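Nusten: a small dataset of handwritten recipe cards from Juddale

README, last tidied 19 Dec 2021

What's in the folder

Nusten is 134 handwritten recipe cards, typed up and lightly sorted, from kitchens in and near Juddale. It started with my nan's biscuit tin, then my aunty's shoebox, then a couple of neighbours heard I was doing it and dropped theirs over the fence (literally, in one case). Mostly it's sweets: slices, puddings, scones, a truly alarming amount of jelly. There are some savoury ones too, including five versions of curried egg that I refuse to choose between.

I've kept it in one plain CSV, cards.csv, plus a text file of notes called odd_words.txt. No scans in this release, sorry! Half the cards have phone numbers and gossip on the back and I'd want to ask families properly before putting any of that online.

Why I bothered

I wanted to know how people wrote down amounts before everybody had a decent set of scales. Metric came in, but the cards didn't get the memo, so you'll see ounces, grams and "a good lump" on the same card, sometimes in three different pens. My favourite is a lemon sago that asks for "sugar till Dad's happy".

Bowls come up over and over as well. Small bowl, pudding bowl, the good bowl, the Sandberg bowl (my aunty's name for one she got in Sandberg, and she wrote it on everything as if we'd all have one). I've left every one of those exactly as written and put my guess at the volume in its own column, so you can ignore me if you like. 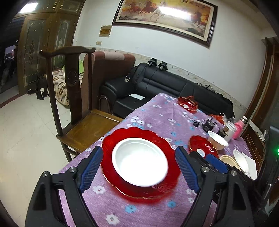

Malachy Noonan wrote in after the first release to say my bowl guesses were much too generous for the older cards. In his family a "small bowl" of flour meant a teacup with the handle gone, and he'd halve anything I had down for the scone recipes. I've halved the ones from his side of town and left the rest alone, and you'll see his initials in the notes wherever I did it.

The columns

There are 7 of them, and they're all text except the last two.

card_id: a letter for the household and a number. Households are shuffled, so A isn't my nan.
title: as written, including spelling. "Choclate ripple" stays.
ingredients: one long string, items split by semicolons. If somebody crossed something out and you can still read it, it's in square brackets.
method: as written. Plenty of cards haven't got one, they just say "mix and bake" or stop after the oven temperature.
unit_style: imperial, metric, mixed or vibes. I did mean to rename that last one before release.
bowl_ml: my guess in millilitres for any bowl, cup or basin named on the card. Blank if there isn't one.
legible: how readable I found the card, from 1 (help) to 5 (schoolteacher).

How it was typed up

I did the first pass at the kitchen table over July with a pot of tea and a very bright lamp. My cousin in Brilton checked 98 of the cards against the originals and caught plenty, mainly me reading "tsp" as "tbsp", which would've made for some pretty salty scones. The unchecked ones are all from household D, and they're the hardest to read, so treat those gently. Took me about 4 weekends all up, not counting the weekend I got distracted and made the sago.

Oven temperatures are a mess. If a card says 350 it's nearly always Fahrenheit, but I haven't converted anything, and some just say "moderate". Eggs have no sizes. Butter might mean marg. Please don't build anything clever on this without reading a few dozen rows with your own eyes first.

Known gaps

It's a tiny pocket of one district and it leans hard towards people who keep things in tins. The savoury dinners people cooked every night hardly show up, I suppose you don't write down what you can do in your sleep. There's nothing from the two Greek families on our street yet either, and I'd love some if they'll have me round. There's also a lot of doubling up, the same jubilee cake turns up under four different aunties' names. I haven't merged those, the little differences are the fun part.

I keep thinking there should be a column for what the finished thing was served in, given how many cards end with an instruction like "take in the plastic bowl, not the glass". Next version, maybe.

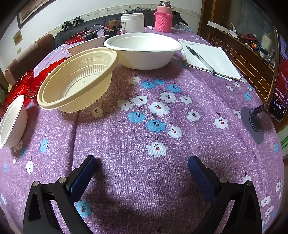

Using it

Go for it! Teaching, cooking, making silly charts of sugar over time, all fine. I've put it out under CC BY 4.0, so just say it came from Nusten and link back here. If you bake from a card and it works, tell me which oven temperature you went with and I'll add a note against the row.

Fixing things

Open an issue with the card_id in the title and what you reckon it should say. If it's a word you can't make out, check odd_words.txt first, it may already be in there (yes, "copha" is real). Cards marked 1 for legible are fair game for wild guesses.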